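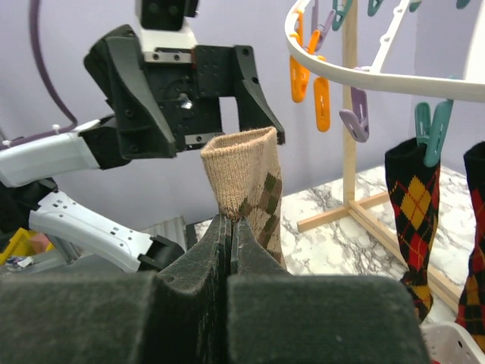 Beige knit sock, ribbed cuff, olive and brown argyle.

Sent coins to my exchange on the wrong network – are they gone?

Asked in Wallets and Transfers
2 answers

ok so I'm kind of panicking, sorry if this is messy.

I keep most of my stuff in a Lallus wallet on my phone. Yesterday evening I wanted to move some of my stablecoins over to my Drikham account so I could sell them and pay rent. 1169 coins total. Copied the deposit address from Drikham, pasted it in Lallus, checked the first and last few characters, all good. Hit send.

What I did not check was the network. Drikham's deposit page was set to the main network and Lallus had me on Clomau, I guess from the last time I used it in November when I was trying to save on fees. The address looks the same on both so nothing complained. Lallus says "completed". The Clomau explorer says success, lots of confirmations, and the coins are sitting at the address I sent to. Drikham shows nothing. No pending deposit, no email, balance same as before.

Things I've already done:
Restarted the app (yes I know)
Logged out and in on Drikham
Looked for a cancel button in Lallus, there isn't one
Opened a support chat with Drikham, got a bot, bot sent me a link to a page on how to make a deposit

Then I posted in a group chat for Lallus users and in like five minutes had 2 people message me saying they're support. One wants me to "sync" my wallet on a site and it asks for my 12 words. I haven't done it. Is that a normal thing??

Questions:
Are the coins gone or just stuck?
Can Lallus reverse it?
If Drikham has to do it, how do I get past the bot, and do they charge?
Rent is due soon, so how long does this usualy take

Don't need the lecture about test transactions, I got it from my brother already.

Hanan Sayegh

Answer 1

Stuck. Maybe gone but probably just stuck. Never do what those people in chat tell you. always send a small amount first.

Same thing happened to me on a different exchange and they gave it back minus a fee. Took forever though. Bitcoin would not have had this problem, just saying.

Answer 2 (marked helpful)

First thing, before anything else – do not type your 12 words anywhere. Both of those people are thieves. Real support doesn't message you first and there is no "sync". Block them, report them in the group, don't argue with them. If you did click the link and connected the wallet (even without the words), go into Lallus, look for connected sites and approvals, and remove anything you don't recognize. If you ever DID type the words, move whatever is left to a brand new wallet right now and come back to this later.

Ok. The coins.

They're at the address. You can see them on the Clomau explorer so they exist. The address belongs to Drikham, meaning Drikham holds the key to it, not you and not Lallus. Same style of address works on both networks, so in most cases the same key opens it on both. That's the good news, somebody can move them. Bad news is that somebody is only Drikham. Lallus can't reverse anything, no wallet can once it's confirmed. Don't waste an evening on their support.

Why Drikham shows nothing: their system watches the deposit addresses on the networks they support for that coin. If they don't watch Clomau for that one, your deposit is invisible to them until a human looks. So check this first. Go to the deposit page, pick the same coin, open the network dropdown. Is Clomau in the list?

If it IS in the list, see if the address it gives you under Clomau is the same one you used. If it's the same, you may just be waiting, sometimes they're slow to credit. Give it a day. If it's a different address you still need a ticket but it's an easy one.

If it's NOT in the list, you need a recovery request. Don't use the chat. Log in on the website (not the app, I couldn't find it in the app), look in the help section for a form about missing or wrong network deposits. Wording changes. If you can't find it, typing "agent" at the bot over and over did it for me when I had a fee problem.

What to put in the ticket, all in one message so they don't bounce it back:

Coin name and exact amount
Transaction ID, the long one from the explorer, pasted as text and not a screenshot
The network you used (Clomau) and the one you meant to use
The Drikham address it went to
The address it came from
Date and time with time zone
One line asking whether they can credit or return it, and what the fee is

Check the token too. Open the transaction on the explorer and look at the contract address for the coin. Some networks have a bridged version with almost the same name, and an exchange may support one and not the other. Include the contract in the ticket.

Fee – depends, read their current fee page, don't go by what people post. When I did mine on Majali (different exchange, also wrong network) it cost me 145 dollars and I was annoyed but paid it. Some places have a minimum and won't bother under that. Some say flat out no. Pay only from inside your account, like they deduct it from the balance. Anyone asking you to send coins somewhere to "unlock" the recovery is another scam. They search for posts like yours so expect more of them.

How long: plan on weeks. Mine was three. I would not count on this for rent, talk to your landlord or sell something else if you have it. Sorry.

One ticket only. Opening a second one bumped me to the back, or that's what the agent said anyway. Reply in the same thread.

Also write down somewhere that you hold these coins but cant get at them, with the transaction ID, for when you do your taxes. Don't report it as a loss yet.

Arvo Vuorinen

Comments on this answer

Hanan Sayegh: thank you. Clomau is not in the dropdown for that coin. Didn't type the words and didn't connect anything, blocked them both. Found the form, it was under "Deposits" then "Other". Sent it 21st March, got an automatic reply with a case number and nothing since

Arvo Vuorinen: ok good. Did you put the contract address in?

Hanan Sayegh: no, sent it before I read that part. should I add it

Arvo Vuorinen: yes, reply to the email with the case number, don't start a new one

Hanan Sayegh: done. a third "support" guy just messaged me lol. blocked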